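Peel and stick, six months on

2021-05-10

I said in November that I would report back on the kitchen once we had lived with it for a while. We moved to Rerville with a list of things to fix and very little money to fix them, so most of what we did was the cheap version.

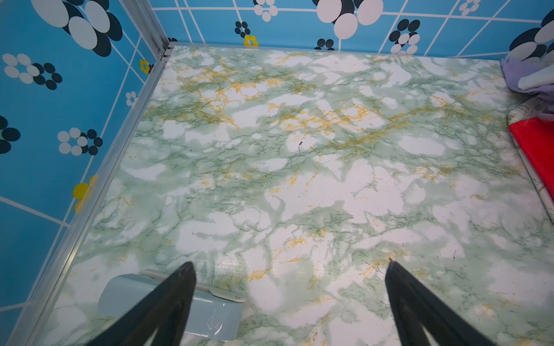
The counters were the first job. Replacing them was quoted at 3760 dollars by the shop in Warnlow, and that did not include taking out the old ones. I spent 61 dollars on adhesive film and a weekend putting it on. The old laminate is still under there and it is still ugly, but I no longer see it.

Most of the work was cleaning. I washed everything twice with dish soap, then went over it with rubbing alcohol and let it sit overnight. I skipped the alcohol on the short piece by the back door and that is the only piece that has lifted. I trimmed it and pressed it down with a hair dryer, and it came up again in March. I will redo it this summer.

Corners are harder than the videos make them look. Warm the film, pull it a little, fold it under and cut less than you think you need to. I ruined a good length of it on the first corner. The long straight runs were easy with two people, one to peel and one to smooth.

Heat is the main worry. We use trivets all the time now and the film next to the stove looks the same as the rest. Knives are a bigger problem. There is one cut by the sink, my fault, and I can find it with my finger every time I wipe down.

We painted the cabinets too. I used Skalunus primer and two coats of a plain white over it. The doors took a week longer than planned, mainly waiting on the paint to harden. If you hang them early they stick to the frames - I know this from the one over the fridge.

The total for the kitchen came to some 200 dollars, with the brushes and a new faucet washer. I had put aside 2000, so the rest is going toward the bathroom floor, which is soft near the tub and can't be covered with anything.

Next up is the hallway. It has four layers of wallpaper and I have only got through two.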